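**Two arms, one messy table: a week with the Arkon kit**

Tuesday, December 30, 2025

The Arkon comes in 8 boxes and no printed manual. You get a link. Fine. Two arms, two grippers, wrist brackets, cables, and a rental plan from Bretik at $543 a month if you don't want to buy.

Set up took an afternoon. Calibration longer - the left arm lost its zero twice and I had to start over. Software is decent, menus less so. We gave it desk clutter to tidy, small stuff mostly, bottles and tubes and blocks.

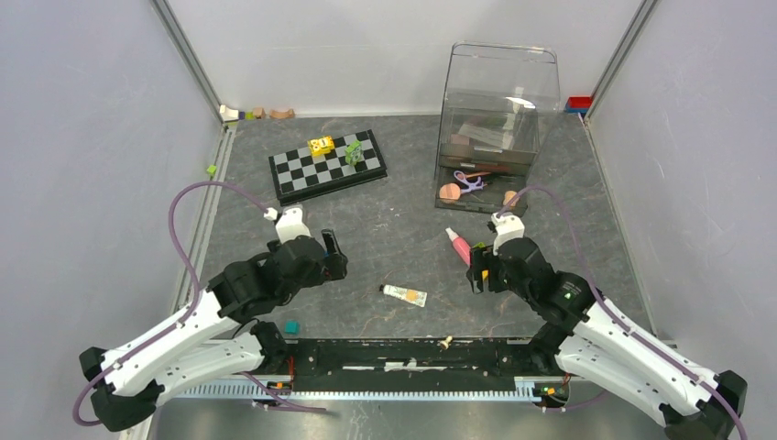 Shota Tanabe would skip the rental. Three months in, he says, you have paid for a lot of somebody else's wear, and support on weekends is "an email adress and a prayer."

He may be right. My one ticket took about 68 hours to close. The answer was good when it came, a firmware patch, and the zero has held since then.

Grip force is set per job, not per object. Annoying with mixed piles. Bretik promises a fix in the January update, wich I'll test on the same table. Noise is low, you can take a call next to it.

Buy it if you have a spare afternoon and some patience. Rent for one month first.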